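Nevuteck Two-Finger Parallel Gripper, Hand-Held Version
Demonstration days at the Hunt workshop

Product overview
The hand-held version uses the same fingers and linkage as the arm-mounted model. An operator carries it to the work, closes the fingers on an item and moves it by hand. It is offered for sale, for rental and for use during a booked demonstration.

General data
Fingers: 2, dark matte finish, replaceable
Linkage: black arms with brass-colored rings at the pivots
Maximum opening: 100 mm
Finger replacement: 3 screws per finger
Warranty: 12 months
Order code, gripper only: ND-57
Order code, gripper with Cendwood carry case: ND-57C

Demonstration days
Demonstrations are held in the Hunt workshop and last one morning. Each group is limited to 12 visitors. The session starts with a short safety talk by Alina Tudose, followed by bench work with packaged goods. Visitors handle the gripper themselves in the second half. Gervásio Batista runs the bench and answers questions on mounting and wiring.

Visitors may bring their own items for a grip test. Items must be closed, clean and no wider than the maximum opening. Glass is not accepted. Send a list of items with the booking form so that the right fingers can be fitted. Over 100 item types are on the current test list, which can be requested from Zdzisław Czarnecka.

Soft packaging
Film packets are the most requested item on demonstration days. The film folds between the fingertips and the contents shift, so the grip point has to be chosen for each packet type. For flat packets, start near the top edge and keep the closing speed low. Fingertips should be wiped before each new item.
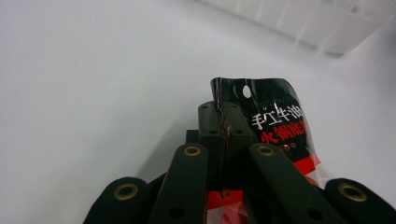
Hand-held gripper closed on a packet of hot pot base, near the hanging hole.

Booking
The next sessions are planned for July. Requests go to Vanderleia Godoy at the Dratuvitz sales office. State the group size, the items to be tested and whether the arm-mounted model is also of interest. Parking is at the rear of the building.

Page last updated: December 26, 2020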